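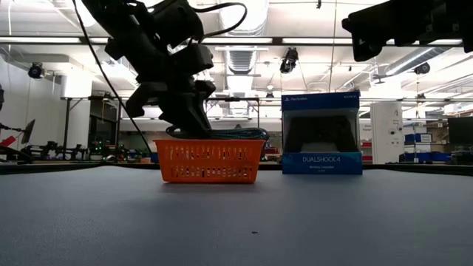 Gripper on the braided cable in the orange basket, controller box to the right.

Oct 11, 2024
Basket chore, cable and box. Notes by T. Sriwong, runs with Napaporn.

Question is still the one Digby wrote on the board in May: can the arms tidy a table the way a person would before dinner, or the way the last person out of a shop does at closing. Blocks and cups are fine by now. Cables are what we keep getting asked about, so we went back to cables.

Setup: two arms, gray table, orange basket left of center, DualShock box standing to the right of it. The cable is the thick blue and black braided one. Policy is the Kidura build from last week, no changes except the lower closing speed that Buppha wanted. Cable goes into the basket or comes out of it depending on the run, box is supposed to stay standing.

19 runs in all. Counted as good: cable ends up where the instruction says, box upright, basket not dragged more than a hand's width. 12 good. Failures:

4 lost grip on the lift. Fingers closed on one or two strands of the coil and the rest hung down and pulled free.
2 dragged the basket along. Braid caught in the side slots.
1 stopped by me, arm heading for the box with the cable still swinging.

Good runs took 70 seconds on average from start command to arms back at rest. Napaporn did the same thing by hand without hurrying and I didn't bother starting the timer. Most of our 70 goes to the approach. It hovers over the rim, backs off, comes down again. I'd like to see the logs for that before anyone touches the grasp model.
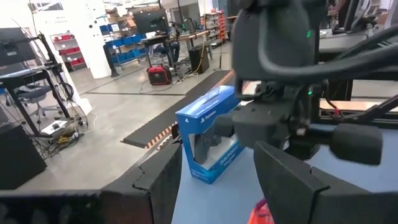 Wrist view. Box between the fingers, other arm's gripper above it and to the right.

The box matters more than I expected. It is tall for the table and it narrows down where the second arm can go. Looking through the wrist camera footage, the two grippers get much closer to each other near the box than the planner plot suggests. Collision margin is probably still the Brullier default. Check. If it is, some of the hovering may just be the planner refusing the direct path.

The clear window on the box hasn't bothered the detector. I had expected it to fire on the controller inside and want to grab that instead. Zero cases, so I'm dropping it from the worry list.

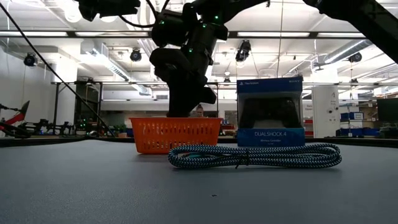

Cable coil on the table in front of the box, gripper down at the basket rim.

Coil shape: with the tie on, it holds a long flat oval and the arm can treat it almost like a solid thing. Tried it untied after the counted runs, just to look. Much worse, fingers went through the loops and closed on the table. Not counted above. Any number we report has to say "tied coil" next to it, or Maricruz will get asked about loose chargers and extension cords at the Klinhom visit and have nothing to say.

So for the chore list: tied cable into a basket, yes with someone standing by. Loose cable, no. I would not leave it alone in a kitchen or a stockroom with either one.

To do:
Pull approach logs for the 12 good runs (me)
Confirm collision margin, both arms (Buppha)
Ask Digby if a basket with solid sides is allowed or if that is cheating
Repeat with the box lying flat
Thinner cable, tied, same basket (Napaporn)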